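Section 3: Preparing a Release for Delivery

3.1 Before you start

Sturitz accepts finished masters only. Rough mixes, reference bounces and files with a limiter left on for monitoring will be processed as delivered and can't be swapped after approval. Have the following on the same drive before you open the release form:

Stereo masters, WAV or FLAC, 24-bit, at the session sample rate
Front cover, square, JPG or PNG
Writer and publisher splits for each song, adding up to 100 percent
ISRC codes, if already assigned

NOTE: If an album was released before on another label, use the original ISRC codes. New codes separate the play counts of the old and new versions, and the two can't be merged from inside Sturitz.

3.2 Creating the release

1. Sign in and select Catalog, then New Release.
2. Choose Single, EP or Album. The type can be changed until the first track is uploaded.
3. Enter the artist name exactly as it appears on earlier releases. "Morrison" and "MORRISON" are read as two artists.
4. Enter the title. Leave out the words "album," "single" and "official."
5. Select the label imprint. Accounts with one imprint skip this step.
6. Click Save Draft. A draft number is shown at the top of the page — write it down, as support will ask for it.

3.3 Uploading tracks

1. Open the draft and select Tracks.
2. Drag the files into the list in playing order. File names are ignored once the upload ends.
3. Wait for the green check next to each track. Closing the window before that point cancels any file still in progress.
4. Play the first and last ten seconds of each track in the preview player. Listen for clipped fades and missing count-ins.
5. For live albums, set Gap to 0 on every track that runs into the next.

CAUTION: Replacing a file after the check appears clears the lyrics and credits for that track. Export them first (Tracks, Export, Text).
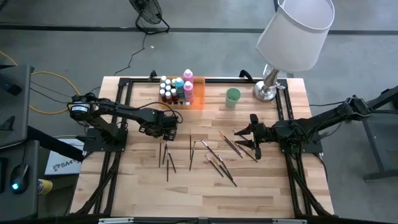 3.4 Credits

Each track needs at least one performer, one writer and one producer. Guest players go under Additional Performers with an instrument. Do not put a guest in the main artist field unless the name is to appear on the store page.

1. Select a track, then Credits.
2. Type the legal name of the writer. Stage names go in the second field.
3. Enter the split as a whole number or with up to 2 decimals.
4. Repeat for each writer. The total at the foot of the column turns black at 100.

Cover songs need the original writers only. Arrangers are added under Other Roles and receive no split.

3.5 Error codes

239 — Splits do not add up to 100. Open Credits and correct the total.
363 — Artist name matches more than one profile. Select the right profile from the list, or choose Create New.

If code 363 returns after a profile has been chosen, sign out, clear the Likex plug-in cache and open the draft again.

Revised March 2022. Section editor: Mwangi Gachanja. Release dates and pre-orders are covered in Section 4.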